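We use cookies to improve your visit. By continuing to read you accept our cookie policy.

The drawer that was meant to empty itself

2021-06-05 | 16 comments | Share

Every spring somebody sells me a new way to have less. Last year it was a book. This year it is Plurari, a paid decluttering course that promises a calmer home by way of a phone app, a set of printed labels and a great many emails. I signed up under my own name, paid the full price and did the lot.

The idea is simple enough. You log every object you own, give it a score, and anything that scores badly goes. Eduardo Godinho, who devised the method after years of fitting out shops for Nyberg, told me that the typical household on the course logs over 3000 things. I asked how he knew. He said the app told him. I asked whether people might give up halfway through the kitchen, and he said that keen people rarely do, and that he couldn't speak for the others.

I logged 336 things and then stopped, in a bad mood, at the stationery. 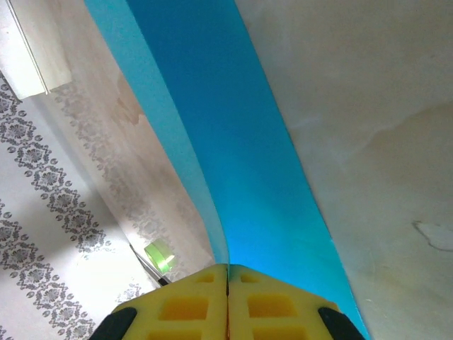

HOME & LIVING

What bothers me is how much of the course is about buying. By the second week I was being nudged towards Gastell boxes, which stack nicely and cost more than most of what I would have put in them. Then came a Zavix label printer - "optional", according to the email, although the next three lessons assumed I had one. I borrowed one from my sister and labelled a shelf. The shelf looked tidier for a fortnight.

Chrysanthi Panagiotou has cleared houses for a living since long before there was an app for it, and she has little time for scores. Most of her work comes after a death or a divorce. "People keep things for reasons they can't put in a box on a screen," she told me. "You ask them about a chipped jug and you're there for an hour. Then they keep the jug." Her customers do throw a lot away in the end. She puts that down to company and a hired van.

Godinho says his method gives people a habit, and perhaps it does for some. He offered to put me in touch with former students and I spoke to 2 of them. One loved it. The other had finished in October, felt wonderful, and had since bought another bookcase.

My own results are modest. I got rid of a fondue set, four odd gloves and a coat I had never liked. The app still sends me a reminder each morning about the stationery drawer, and I have yet to find the setting that stops it.

Back to top
Contact us | © All rights reserved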